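The builder of Flelteo, a two-armed table robot put together in a shared workshop in Judenska, does not oversell it. I had come prepared to argue, and found myself mostly nodding.

"It stacks cups," he said. "On a good evening it stacks cups." I asked what a good evening looked like. Out of 30 tries the night before, it had managed 7. He read this off a notebook without embarrassment.

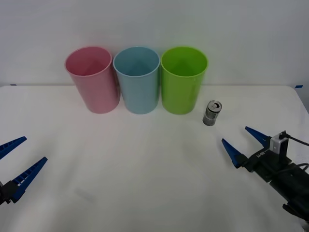

I asked why anyone needs two arms for a job a toddler does with one. He had heard that before. "One arm, you can fake a lot. Two arms get in each other's way, and then you learn whether your code is any good. Mine is so-so."

The controller boards are from Noreck, bought secondhand, and he has replaced three of them. His partner in the build wanted to call the whole thing a kitchen helper and show it at the Jemal fair in December. He talked him out of it.

"Move the table a couple of inches and it's lost," he said. "I wouldn't let it near a kitchen."

Has it been worth two years of Monday nights? He took a while over that one. "Ask my wife," he said, and went back to tightening a screw.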